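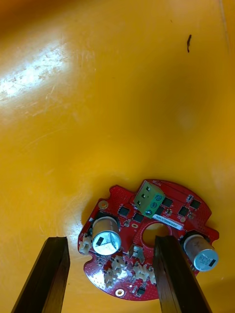
Red round board, yellow tray

GRILTHOLM build 71, pre-upload inspection checklist
Checked by Leandro Iturra, Sep 11, 2018

1. Fresh install, no old save folder. OK
Comment: first launch slow, black screen then menu. Same as last build.

2. Flash / strobe check, all levels. FAIL
Comment: Darska boss death still strobes full white. Tone it down or hook it to the reduce flashes option. Option exists, boss just ignores it. Do not upload until fixed.

3. Seizure warning shows before title. OK
Comment: can be skipped too quick if you mash the jump button. Hold it 2 seconds?

4. Volume on first run. OK
Comment: much better. Cave drip sound still louder then everything else.

5. Saves survive a crash. PARTIAL
Comment: killed the process mid-save 8 times. One bad file, game fell back to the backup fine but lost the map pins. Log it as 483.

6. Gamepad unplugged mid fight. OK
Comment: pauses now. Keyboard picks up right away

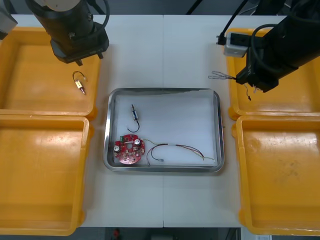 Trays and both arms from overhead

7. Remapped keys kept after restart. FAIL
Comment: dash goes back to shift. Everything else sticks. Roltell plugin again, check if there's a newer version

8. Chat / name filter. N/A
Comment: no online this build. Put back on the list for December.

9. Player data. OK
Comment: crash report asks first, default is no. Text has a typo ("annonymous"), Maldonado branch has the fix, merge it.

10. Stuck spots. PARTIAL
Comment: can still wedge behind the mill wheel, only way out is quit to menu. Add a kill box or just move the wall.

Result: HOLD. Items 2 and 7 block. 5 and 10 can go in teh patch notes as known issues. Recheck 2 on a real TV, not just the monitor.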